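Search this site Search
Lokamdale Play Resources
Thursday, April 30, 2026
By Bernice Dankwa

We use cookies to improve your visit. Accept Manage

Building Brick Inspection: Checklist and Comments

1. Work surface
Surface to be clear of grit and sticky residue before sorting begins. Comment: satisfactory.

2. Individual bricks
Each brick is to be turned over and its hollow underside checked for dirt and splits. Comment: two bricks from set 70 withdrawn for cracked walls. 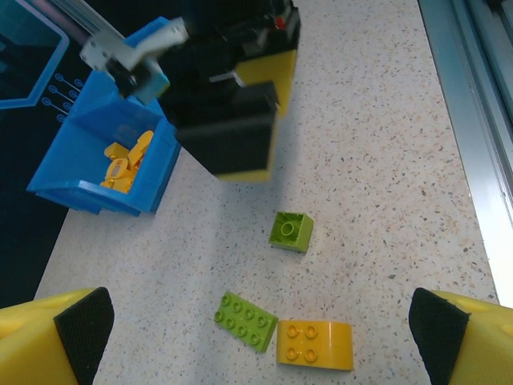 Item 2: green and yellow bricks on the speckled top, with yellow pieces in the blue bin.

3. Sorting by colour
Orange and green pieces are to be kept in separate compartments of the divided tray. Pieces must not stand above the rim when the tray is put away. Comment: satisfactory. Tray label to be renewed. 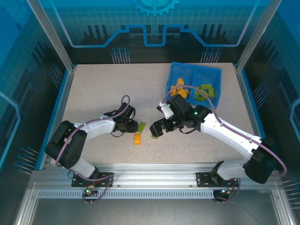

Item 3: divided blue tray, orange blocks on one side and green pieces on the other.

4. Loose pieces
Any brick left on the table is to be returned to its compartment before the tray is signed off. Bricks found on the floor are to be washed first. Comment: reminder issued to staff.
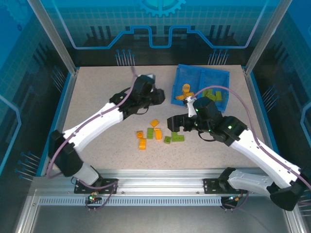 5. Storage
Trays are to be stored on the lower shelf, with set 78 nearest the door. Comment: shelf bracket to be tightened. Recheck in 5 days.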